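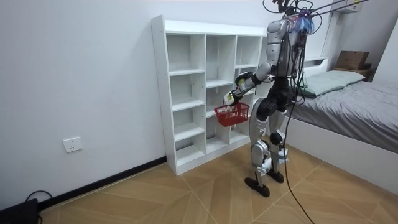
Häufige Fragen zur Eisenüberladung (Hämochromatose)

Ich heiße Loubna Berrada, habe selbst eine erbliche Hämochromatose und betreue die Fragenseite unserer Selbsthilfegruppe Homine. Ich bin keine Ärztin! Was ich hier schreibe, hat Abdelilah Mahrous gegengelesen, der lange in einer hämatologischen Ambulanz gearbeitet hat. Eure Praxis ersetzt das natürlich nicht.

Was ist das überhaupt?
Der Körper nimmt über den Darm mehr Eisen auf, als er braucht, und wird es nicht wieder los. Über die Jahre lagert es sich ab, vor allem in der Leber, aber auch im Herzen, in der Bauchspeicheldrüse und in den Gelenken. Meistens steckt eine Veränderung im HFE-Gen dahinter, am häufigsten C282Y auf beiden Kopien.

Mein Ferritin ist erhöht. Habe ich das jetzt?
Erst mal durchatmen. Ferritin steigt auch bei Entzündungen, bei einer Fettleber, nach Infekten oder bei viel Alkohol. Wichtig ist die Transferrinsättigung dazu, am besten morgens nüchtern abgenommen. Liegt sie über 45 Prozent, wird in der Regel weitergeschaut. Bei mir stand auf dem ersten Zettel ein Ferritin von 2165, und ich hab erst gedacht, da fehlt ein Komma.

Welche Beschwerden sind typisch?
Leider ziemlich unspektakuläre. Ich war dauernd müde und hatte Schmerzen in den Grundgelenken von Zeige- und Mittelfinger (beim Händeschütteln echt fies). Manche bekommen Diabetes, eine dunklere Haut oder Herzrhythmusstörungen, viele merken lange gar nichts. Bei mir hat es 5 Jahre gedauert, bis jemand nach dem Eisen geschaut hat.

Wie läuft der Aderlass ab?
Wie eine Blutspende, nur ohne Keks. Am Anfang wird oft wöchentlich bis alle zwei Wochen ein knapper halber Liter abgenommen, später reichen ein paar Termine im Jahr. Trinkt vorher ordentlich und plant hinterher keinen Sport ein. Mein nächster ist im April, und ich nehme immer den Termin um 7 Uhr, dann ist der Tag noch was wert.

Und wenn Aderlässe nicht gehen?
Bei Blutarmut zum Beispiel kommen Medikamente in Frage, die das Eisen binden (Chelatoren). Die haben eigene Nebenwirkungen und brauchen regelmäßige Kontrollen, das gehört in erfahrene Hände.

Muss ich jetzt auf Fleisch verzichten?
Nein. Eine strenge Diät ersetzt keinen einzigen Aderlass. Ich lasse Eisenpräparate und hoch dosiertes Vitamin C weg, trinke schwarzen Tee zum Essen und beim Alkohol bin ich sehr zurückhaltend geworden. Rohe Meeresfrüchte bitte meiden, darin können Vibrionen stecken, und die sind bei Eisenüberladung richtig gefährlich.

Sollen sich meine Geschwister testen lassen?
Ja, sprecht sie unbedingt an! Auch die Eltern und erwachsene Kinder. Vor einem Gentest, der klären soll, ob jemand ohne Beschwerden die Anlage hat, steht in Deutschland eine genetische Beratung. Mein Bruder hat sich erst gesträubt und mir dann nachts um halb zwölf seinen Befund geschickt.

Wie erreiche ich euch?
Am besten über das Kontaktformular. Ich antworte meist abends, in den Ferien auch mal später. Laborzettel bitte nicht mitschicken, die darf ich nicht beurteilen.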